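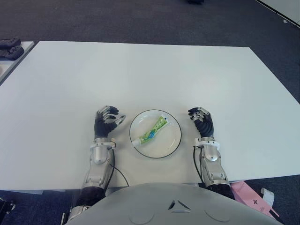 Most of what gets taught about work-life balance rests on people's own reports of how they spend their hours, and those reports are shaky. Ask a couple separately who handles the small stuff at home and the shares add up to well over one hundred percent. Part of the trouble is what people count as a task. Cooking dinner gets counted. A tube left lying across a plate, as in the photo, gets counted by one partner as a job waiting to be done and by the other as nothing at all. Keep this in mind when you read the Harlow survey for next session, because its headline finding depends on that kind of count.

## The Harlow survey

- Mailed to 3913 employees at mid-size firms; 548 sent it back.
- Claim: women in management who had a "balance plan" reported less burnout.
- "Balance plan" is never defined. The appendix has one sample plan and it is mostly blank.
- No follow-up with the people who didn't answer. Who has time to fill in a long form about having no time?

I'd read the table on page 6 before the summary. The summary says the plans "reduced" burnout. The table shows two groups measured once. People who were less worn out may simply have had the energy to write a plan.

## Lemcombe, for contrast

Smaller (135 women, all in their first supervisory job) but they kept time diaries for a month, in April. Diaries have problems too. People fill them in at night from memory, and a few of these were plainly written in one sitting. Still, you get hours instead of feelings about hours. The diary group did not report feeling more balanced by the end. Several said keeping the diary made things worse, which the authors put in a footnote.

Dougal Laing's reply to the study argues that a month is too short to say anything. Fair, though his own work on the Gollau offices covers three weeks.

## Leadership programs

Coelho sells a two-day course on "leading a full life." Cường Lương went through its materials for his thesis and found that nearly every exercise asks the participant to change something about herself: wake earlier, say no more often, delegate. Scheduling, pay and leave come up on one slide. I'm not claiming the course is useless. I am asking what evidence would show us either way, and end-of-course feedback forms are weak evidence. People like a day out of the office.

## For next time

Read Harlow (pages 1 to 14, skip the foreword) and Laing's reply. Bring half a page on this:

> Pick one claim from Harlow that uses the word "because" or "leads to." What would the authors have needed to measure to earn it?

Please don't write about whether you agree with the claim. Last year half the class did that and we lost most of the hour.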